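3.2 Towels and Folding Procedure

The folding trials used 258 microfiber towels drawn from household stock in Tomelmont. All were laundered once under the Edwards protocol before use, and 16 were withdrawn for hem damage. Each remaining towel was spread on a white surface before the first fold.

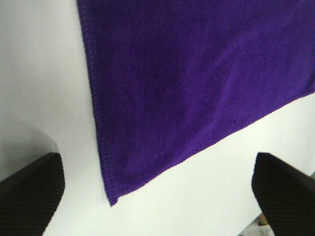
Hem type affects how a towel lies before folding. A dense hem shortens the edge relative to the pile beside it, and the corner tends to lift or turn under. On the purple towel the side hem is a narrow, slightly raised border of close stitching in matching thread, while the lower edge carries only a thin line. We therefore coded adjacent edges separately.

Towels were folded lengthwise into a strip. The strip was scored for squareness at both ends and for alignment of the layers along the front edge.

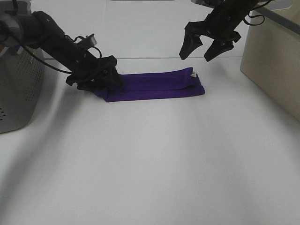
Why was a strip chosen over a square? A strip leaves both short ends open to inspection, so slippage between layers can be scored without unfolding the towel.

Scores were assigned on a scale of 0 to 100, following the Drurkia index. Two raters worked independently, and disagreements were settled by a second reading of the same towel.

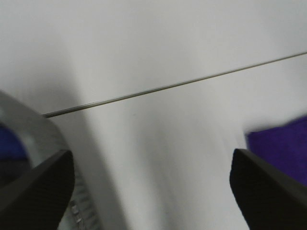 Surface friction was treated as constant across trials. A separate check in December on the Gadham bench set gave no reason to revise this, although the check covered cotton towels only.

Figure 4. Folded purple cloth and gray laundry basket with orange handle; the basket holds brown and other fabric items.

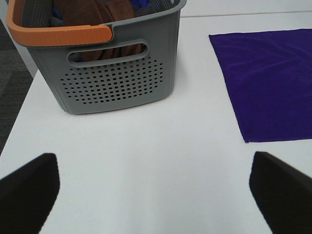

3.3 Scoring of Stacked Items

Stacks were scored after the single-towel trials, with the same index applied to the top item only.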